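Unsealed Overflow Parking: Frequently Asked Questions

Where is the overflow area?
Behind the main Kashyap grounds, at the end of the Bronow access track. Enter from the track only. The eastern fence line has no gate wide enough for vehicles.

What is the surface?
Natural sandy dirt, graded and left unsealed. There is no gravel topping. Grading is done once a year, in May, and again after heavy rain if ruts deeper than 70 mm form.

How many vehicles does it hold?
The rated capacity is 177 cars parked in rows. If trailers or caravans are present the limit drops to 100 vehicles, as each trailer needs its own turning space.

Are bays marked?
No. Paint doesn't hold on loose ground, and pegs are a puncture risk. Park square to the vehicle beside you and leave one car width between rows. 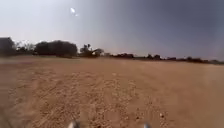

Akinyi Masanja wrote in to ask whether the lack of markings means drivers may park under the trees on the far side. She tows a small trailer and would like the shade.

Parking under the trees isn't permitted. Limbs can drop without warning, and dry scrub can catch fire from a hot exhaust. Keep all vehicles at least two car lengths from the treeline. Drivers with trailers should use the outer row, where they can pull through without reversing.

Can I drive on it after rain?
Light rain firms the surface. After heavy rain the area is closed until it has been inspected. Closure is posted at the track entrance by 7 am.

What if my car gets bogged?
Stop as soon as the wheels spin. Clear the sand in front of each tyre, lower the tyre pressure if you carry a gauge and pump, and move off in second gear. Don't tow from a bumper or tie-down point.

Is there a speed limit?
Walking pace. Faster driving raises dust and corrugates the ground.

Is there lighting?
None. The area closes at sunset and vehicles left after that time can't be retrieved until morning.

Can I camp or light a fire?
No. Camping is at the Grorine site, 200 metres back along the track. Gas stoves are allowed there, subject to fire bans.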